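Prundemham Readers' Board > Crime and Mystery > Is the second Kodikara really that bad?

shiuli_b
Posted 2022-12-19
Finished the second Inspector Kodikara last night and I want my evening back. The first was the best thing I read all year. This one has 200 pages of train timetable before anybody has the decency to die. Does it pick up in the third?

Ivars S
It's the best of the lot and I'll fight you in the car park. The timetable IS the murder. Did you skip the appendix?

shiuli_b
I did skip the appendix. I have a job.

gunes_b
With Shiuli on this one. The vicar has no reason to be in Dremon at all, and the author knows it, which is why he gets a cough and a limp to keep us busy. Third is better. Fourth has a talking parrot as chief witness, so make your own arrangements.
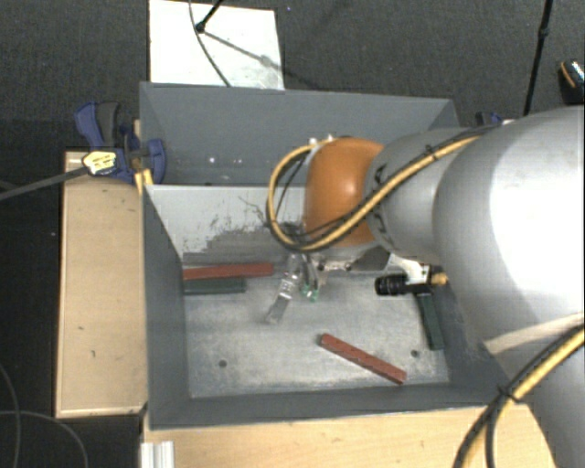
anoma_e
Kodikara works best when the writer plays fair, and in book two the fair clue is sitting in chapter 2. The left luggage office. We're told the partition between the two lockers is scraped along its lower half and clean along the top, much like the divider in that grey bin, and then off we go for tea and the business with the will. Anyone dragging a trunk through would mark it low down. I missed it twice and I've read it 2 more times since to feel clever.

Ivars S
THANK you.

gunes_b
A scratch is not a motive, Anoma. Why does the niece go back for the trunk?

anoma_e
The letters from Ninow. It's in the appendix.

shiuli_b
Oh for heaven's sake.

Chia-hao
If anyone wants the third, I've got a spare paperback, 25p plus postage. Spine's gone and someone has pencilled the murderer's name on page one. They got it wrong, so no harm done.

gunes_b
Is it the parrot?

Chia-hao
Parrot's the fourth. Do keep up.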